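Tri du linge : Sondine fixe ses consignes de préparation des textiles

La société Sondine a diffusé le 28 juin une note technique consacrée au tri et à la préparation des textiles domestiques avant pliage. Le document, rédigé par Fulgencio Montes et relu par Nikau Hinds, remplace les consignes en vigueur sur le site d'Usetcombe. Il s'applique aux lots de 300 pièces et laisse de côté le lavage et le séchage, traités dans un texte distinct.

La note classe les articles selon leur comportement à la manipulation, sans tenir compte de leur usage. Les pièces à surface stable – tee-shirts, torchons, taies – passent directement au poste de pliage. Les textiles à franges, à longues fibres ou à fils libres sont traités à part : leurs brins retiennent les petites pièces, qui restent prises dans les plis et échappent au contrôle visuel.

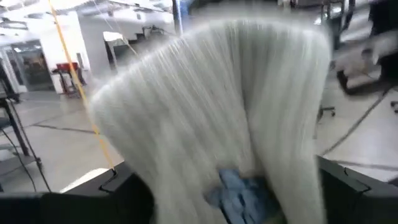

Pour cette seconde catégorie, la consigne impose une séparation complète avant toute mise à plat. L'article est suspendu par un bord, les plis sont ouverts de haut en bas, puis toute pièce étrangère est retirée et remise dans le bac correspondant à sa couleur. Le secouage est proscrit, les fils ayant tendance à se nouer entre eux. Deux passages sont prévus : le premier pour dégager les pièces retenues, le second pour remettre les brins dans le même sens.

Le plan de travail fait l'objet d'un chapitre séparé. Il doit être clair, rigide et dégagé sur ses bords avant. Les bacs pleins y sont admis à condition de ne pas masquer les articles en attente ; les contenants ajourés sont réservés aux pièces qui doivent rester aérées. Les cintres sont posés à plat, à portée de main, et ne sont garnis qu'une fois le tri du lot terminé. Les chaussettes et les petites pièces sombres sont étalées une par une sur la surface, la confusion entre noir, gris foncé et bleu-gris étant la première cause d'erreur relevée à Usetcombe. 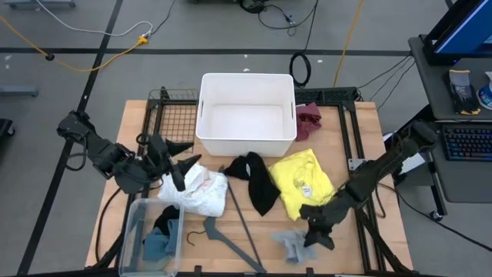
Plan de travail en bois clair : tee-shirt jaune, pièces sombres, vêtement blanc froissé, bac blanc vide et cintre gris foncé posé à plat.

Sur le choix des contenants, le texte reste souple. Le bac transparent est recommandé pour les pièces foncées, dont on vérifie le contenu sans le vider. Le bac opaque à poignées découpées convient aux articles déjà triés. « La couleur du bac n'a pas d'incidence sur le tri, son emplacement en a une », précise Fulgencio Montes, qui demande que la disposition retenue au premier lot soit conservée jusqu'à la fin de la série.

La limite d'empilement est fixée à 8 pièces pliées, étiquette tournée vers l'intérieur. Les articles blancs sont traités en début de série, sur un plan essuyé.

Les consignes sont applicables dès à présent à Usetcombe. Le site de Bultach les adoptera après adaptation de ses postes, dont la hauteur diffère. Une annexe sur les textiles mouillés est en préparation chez Gebru.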